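15 October -- satiety trial, Ketwood fiber drink

Malell's leaflet says one glass before lunch "cuts cravings by the afternoon." Two weeks in, I doubt it. Our diaries show more than 700 entries and hunger scores are flat.

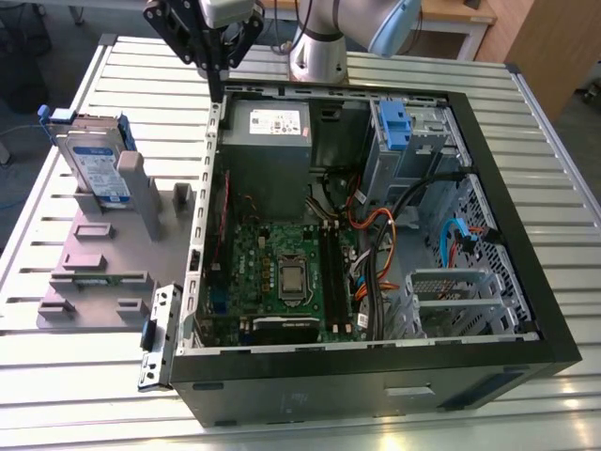
Open tower on the bench, processor in its socket.

Lamrani scales read 2 lb apart on the same person. Use the old one.
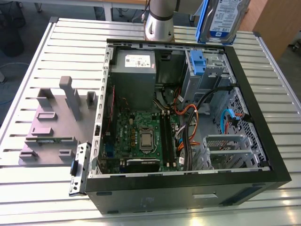 Does the drink replace a snack?
Only for people who skipped snacks anyway.

Weight change so far is noise -- water, mostly, I'd guess.
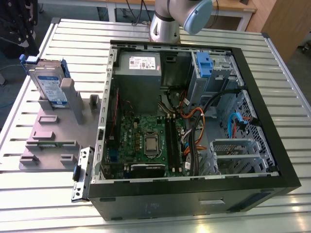
Next batch gets plain water in the same cups, 45 minutes before eating.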